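Ticket status: Open (reopened by customer)
Category: Billing and metering / Water
Site: Cliststead, unit 4
Priority: Normal

Opening message

The water bill for our unit has jumped again and I don't believe the number. We are a small workshop with one restroom, one utility sink and a hose bib out back that has been capped since January. The latest statement says we used 4000 gallons in the billing period. The one before it said 800. Same people, same hours, same sink. I would like someone to explain where the water went before I pay for it.

Reply from Werden Metering Support

Thank you for contacting us. A sudden rise in use is most often caused by a leaking toilet. Please add food coloring to the tank, wait and check the bowl for color. If color appears, replace the flapper.

Customer update

Did the food coloring. No color in the bowl. I left it over lunch and checked again, still nothing. I also replaced the flapper anyway, which I resent, so that can come off your list for good.

I'll save you the next two suggestions. The sink faucet doesn't drip. The water heater pan is dry.

Reply from Werden Metering Support

Thank you for the update. Please shut off all fixtures and observe the meter for movement. If the dial moves, there is a leak on the customer side.

Customer update

Shut the main valve inside the unit on Monday at 6 p.m., wrote down the reading, came back at 7 a.m. and the reading was higher. I'm sure the script now says "customer side leak." But my valve was closed. Either the valve doesn't close all the way, or the leak is between the meter and the wall, or the meter is adding water that never went through it. I can test the first one. The other two are yours or the landlord's.

Tested the valve: closed it, opened the sink faucet, let it run out. It stopped completely and stayed stopped. The valve is fine.

Reply from Werden Metering Support

We have reviewed the remote readings and found the meter to be operating within normal limits. No adjustment is available at this time.

Customer update

Reviewed by whom, and against what? The remote readings come from the same meter I'm complaining about. Asking it whether it's right doesn't strike me as a test.

Also, the meter number on the bill ends in a different digit from the one stamped on the lid of the box outside. I asked the landlord's office, Herrera, and they say the boxes for units 4 and 5 were both opened when the line was repaired. They don't know if the lids went back where they came from. Unit 5 is Clarkis, the laundry service. I'll let you guess who uses more water.

What I want:
Someone on site to read the number off the meter body, with the lid off.
Both units' meters watched while my valve is closed.
The late fee held until that's done.

Reply from Werden Metering Support

A field visit has been requested. The late fee has been placed on hold.

Attachments (1) 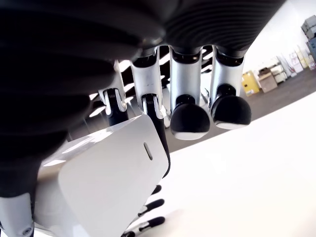 The hold on the late fee doesn't show in my account yet, so I'm leaving this ticket open until it does.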